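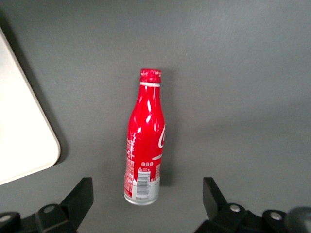
Aluminum Coke bottle with a crown cap: can I open it and close it again, and how do I keep the finish nice?

Posted by Marcelino Figueroa, October 2024
Filed under: Kitchen and Household > Bottles, Jars and Cans
Viewed 2449 times

I was given one of the red aluminum Coca-Cola bottles, the contour shape, with a red crimped cap on top. It is still full. There is a column of small print down one side that looks Japanese to me, then three little white round icons in a row, and a barcode panel on the lower part. I don't read Japanese, so I am stuck on anything the label might tell me.

I would like to drink it and then keep the empty bottle on the shelf over my desk, with the cap on if possible. My questions are these.

Does the cap twist off or do I need an opener? I gave it a light turn by hand and it didn't move, and I stopped there because I didn't want to scratch the neck.

If it needs an opener, is there a way to get the cap off without bending it in the middle? Every cap I have ever pulled ends up with a fold in it.

How do I clean and dry the inside? The neck is narrow and I can't see in. I had a steel water bottle that went sour once and I never got the smell out.

Last, what can I use on the outside? It is glossy and shows every fingerprint. I have a tube of Zolteck metal polish in the garage that I use on faucets.

I looked through the older threads, but they are all for glass bottles or for the resealable aluminum kind with a screw thread.

Nuria Barroso
Member, 221 posts

I have kept a shelf of aluminum bottles for a long time, so I will go through these in the order you asked.

Cap. If there is a crimped, ridged edge and it doesn't turn with a light twist, treat it as a pry-off. Don't use pliers on it. Some crimped caps do twist, but those usually give with a firm hand and a dish towel. Try the towel once, and if nothing happens, get the opener. Aluminum necks are softer than glass and you can mark the paint or dent the lip if you lean on it too hard.

Getting it off flat. Chill the bottle well first, a few hours in the fridge, standing up. Cold soda pushes less when the seal lets go. Then use a plain flat opener and lay a coin on top of the cap, so the opener presses on the coin and the pressure gets spread out. Lift one side only a little, turn the bottle a bit, lift again, and keep going until you are all the way around. The cap will come up almost level. You may still get a slight crease, but from a shelf you won't see it. A wall-mounted opener is the worst choice, it folds the cap in one pull.

Putting it back. A pried cap will sit on the lip but it won't seal. You would need a capping tool for that, and I wouldn't put a capper on an aluminum bottle you care about. For display I use two tiny dots of museum putty under the edge of the cap. It holds when you dust and it comes off clean later.

So plan on finishing the drink once it is open. If you can't, pour the rest into a jar with a lid.

Cleaning the inside. Rinse right away, while whatever is left in there is still wet. Fill it halfway with warm water and one drop of dish soap, put your thumb over the top, shake, empty, and do that again. Then rinse until there are no more bubbles – this takes longer than you'd expect with a narrow neck. Don't use bleach, and don't leave vinegar sitting in it. These bottles normally have a thin lining inside and you don't want to damage it. No dishwasher either. The heat and the detergent will dull the color.

Drying. This is the step most people skip. Shake out what you can, then stand it upside down in a tall glass with a folded paper towel at the bottom. Change the paper towel the next morning and leave it another day. If you put the cap back on with water inside, you get the sour smell you had before.

Outside. Please leave the polish in the garage. The red is a coating over the metal and the white lettering is printed. Polish is an abrasive and it will take the shine off in patches and lift the small print first. Use a soft damp cloth, then a dry one. An eyeglass cloth is good for the fingerprints. Hold the bottle by the base when you put it back.

If there are sticky spots from a price label, a little cooking oil on a fingertip will loosen the glue. Wipe it off with soapy water. Try it near the bottom first, away from the printing.

Prerkum

just use a bottle opener, works fine. i have opened plenty of these and never scratched one. the cap bends a little, so what.

i would not bother with drying it for two days. rinse it and leave it on the windowsill.

Echevarría
Member

I agree with most of what Nuria wrote, especially the polish. I lost half the logo on a bottle that way and it took less than a minute.

One thing on the windowsill idea. It's fine for an afternoon, but don't make that the permanent spot. Red fades faster than other colors in direct sun. I had one facing a south window and the side toward the glass went noticeably pinkish compared to the back. A shelf out of the sun is better, and turn the bottle now and then if some light gets to it.

Also, have you thought about leaving it sealed? Some people like to keep them full. I don't recommend it for years and years, because a full aluminum bottle can start to leak or swell if it gets hot, and then you have sticky soda on everything underneath. If you do keep it full, put it on a saucer and keep it away from the heater. And never put a full one in the freezer to cool it down fast.

For the Japanese text, take a close picture in good light and run it through any phone translator. You will have to turn the bottle and do it in two or three pictures because of the curve. The best-by date is often on the bottom or near the neck, so check both before you drink it.

Marcelino Figueroa

Thank you all. The towel did nothing, so it is a pry-off. It's in the fridge now and I have a flat opener and a quarter ready. I will get the putty this weekend, and the shelf over the desk doesn't get any sun.

Nuria, does the putty leave a mark on the paint if it stays on for a long time?

Nuria Barroso
Member, 221 posts

I haven't seen it do that. Keep it on the bare lip under the cap and off the red, and swap it for fresh putty when it starts to feel hard.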